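Chapter 6
Workspace Rules for Hand-Equipped Arms

After reading this chapter you should be able to:
state the difference between a rated load and a permitted load
write a handling rule that an operator can check without instruments
set up a table-top cell for mixed objects and record its condition
explain when a trial must be stopped and when it may continue

6.1 Why the table needs rules of its own

Chapter 5 dealt with the arm as a machine: its reach, its stopping distance, and the limits set in its controller. Those limits protect people and hardware. They say little about the objects. A multi-fingered hand working over a table of household goods can stay inside every programmed limit and still crush a bag or push a jar off the edge. The rules in this chapter cover that gap.

Three terms are used throughout. The work surface is the area the hand may touch. The object set is the list of items allowed on that surface during a trial. The receiving area is the place, usually a box or tray, where an item is to be put down. All three must be written on the cell sheet before power is applied to the hand.

Mixed sets are harder to control than uniform ones. A glass jar, a sealed snack bag, and a clear box of foam earplugs differ in stiffness, in shape, and in what happens when they are gripped too hard. A jar on its side can roll. A bag has no fixed outline and must be measured again each time it is placed. An open box with upright walls adds a further limit, as the fingers must clear the wall on the way in and on the way out.
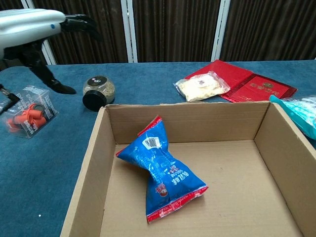 Rekha Mishra objects that a written object set slows the work, and that at Cetstead her operators were filling in the sheet after the trial, from memory, until the form was cut to 20 lines in May 2021. The objection is fair. A rule that is too long will be followed late or not at all, and Section 6.4 returns to the length of the form.

6.2 Rated load and permitted load

The rated load is given by the maker of the hand. The permitted load is set by the user for one object set and is always lower. In the Zeltgate exercises at the end of this chapter, the hand is rated at 1000 g and the permitted load is 40 percent of that figure. The margin allows for poor finger placement – the most common fault in table-top work – and for contents that shift inside a bag or jar during the lift.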